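Review: Prillix Bench Practice Kit for Small Robot Arms

Posted May 3, 2019

The Prillix Bench Practice Kit is a spiral-bound handbook, a set of laminated cards and a bag of labels and cable ties. It sells for $35. It is meant for people who run small tabletop robot arms in a classroom, a club or a spare room, and who have no safety department to tell them how to do it. I bought it in March and have worked with it since then.

I'll say up front what it is not. It will not make your setup compliant with anything. The handbook says so on the first page and suggests you read the industrial robot standards if your arm is big enough to hurt someone. Most of us have arms driven by hobby servos that can pinch a finger and knock over a cup of coffee. The full standards are written for much larger machines, and there is not much in plain English for the small ones. That is the gap Prillix is going after.

The handbook has 50 pages and is split into seven chapters. The first two cover the work area and the power supply, and they are the best part of the book. The rules are short. Mark the full reach of the arm, not the reach you plan to use. Keep the power switch outside that line. Put down a plain, single-color surface so a dropped screw shows up. Do not reach in while the servos are powered, even when the arm is holding still. I knew most of this already and was doing less than half of it.

The wiring chapter took me the longest. Prillix wants every wire bundle fastened on both sides of each joint, with enough slack for the joint to travel all the way and no more than that. The test is to move the arm by hand, power off, through its whole range and watch each loop of wire. If a loop can catch on a part, on the work or on the table, it fails. The ties in the bag are good quality, but there are only 35 of them, and I used almost all of them on one arm.

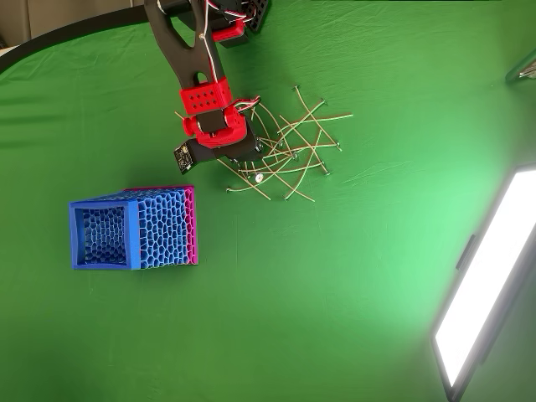
Chapter four is about what the book calls loose stock, meaning piles of small or thin items that the gripper has to pick from. Anything long and thin gets its own page. Thin pieces cross each other, and lifting one can drag others along or push them up into the wrist. The advice is to lower the speed, keep the pile away from the edge of the work area, and check the gripper and the wrist wiring for stray pieces before each run. Pieces with hard tips get an extra line about eye protection. I had never thought to wear glasses for this kind of work and now I do.

The same chapter has a half page on lighting, which should have been longer. It says to avoid glare and to keep lamps fixed in place. It does not say how to deal with a bright panel lying close to the work, or what that does to a camera's exposure. Anyone using vision will have to figure that out alone.

The cards are for daily use. There is a start card, a stop card and a card for handing the bench over to someone else. They are clear and the print is large. The start card took me under two minutes once I knew it. I would have liked a blank card, because my bench has a couple of steps the kit does not cover.

The log sheets are the weak spot. Each run gets a line with the date, the task, the result and a box for faults. The fault box is too small to write in. I gave up and moved to a spreadsheet, which now has 1,526 lines in it. The habit is worth having, though. Looking back through the faults, I found that most of mine were snagged wires from before I redid the ties.

I also looked at two other products. The Torvik guide is cheaper, but it is mainly a poster and assumes you own a Torvik controller. Dremari sells a longer course with videos, and it is more thorough on emergency stops, but you pay for it every year. For one bench, Prillix is the better deal. For a school with a room full of arms, I would look at Dremari first.

Some smaller points. The labels peel off textured plastic and stick well to metal. The spiral binding lies flat, so you can read it with both hands busy. The index leaves out "battery," although batteries are covered in chapter two. The reach template is drawn for the Indari arm, and with any other arm you have to measure and draw your own - the steps for that are in the back.

Four stars out of five. I took one off for the log sheets and the thin section on lighting.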